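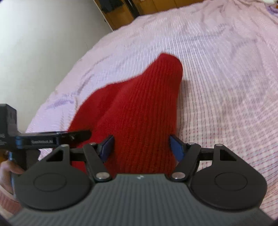
Ploron Issues Service Notice on Jaw Release Fault in Hand-Held Grippers

Firmware update and pivot inspection required before further use on knitwear

KIKGATE, July – Ploron has issued a service notice covering its hand-held two-jaw grippers used for recording garment handling work. The notice follows a fault in which the jaws can stay closed after the operator lets go of the trigger. No injuries have been reported. Damage to date is limited to pulled stitches in ribbed knits and one torn bed cover.

The fault was first logged at the company's Hekberg site during folding sessions in which operators work with one gripper in each hand. When thick or ribbed fabric is drawn in past the edge of a finger pad, the load on the linkage rises and the position reading drifts from the true jaw angle. The controller then treats the jaws as open and cuts power to the return drive. The fabric stays clamped until the unit is switched off.

Bench tests reproduced the fault in 5 of 90 units after 400 open-and-close cycles on heavy rib knit. It did not occur on flat woven cloth at any point up to 800 cycles. All five units had pivot screws below the specified torque.

"The sensor was reading the link and the link had play in it," said Angus Carnegie, head of product safety at Ploron. "The controller had no second source to check against. We should have caught that at design review, and the test plan has been changed to include knits."

Firmware 5 compares motor current with jaw position and opens the jaws when the two disagree. The update does not correct loose hardware. Both steps below are needed.

Users are asked to:

Stop using affected units on knitted garments until the update is installed.

Check both pivot screws for play with the power off. Return any unit in which a finger link can be moved sideways by hand.

If the jaws stay closed, switch the unit off and wait for the drive to release. Do not pull the garment free or reach between the pads.

Keep the session log from any unit that has shown the fault – it will be requested with the return.

Repairs are being handled by Bonsu, Ploron's service contractor, at no charge. Units in two-handed sets should be sent in together so that jaw travel can be matched.

Recordings made before the update remain usable, except for segments in which the reported jaw position and motor current do not agree. A script that marks those segments is supplied with the firmware.

Media and service contact: Ploron Product Safety, Kikgate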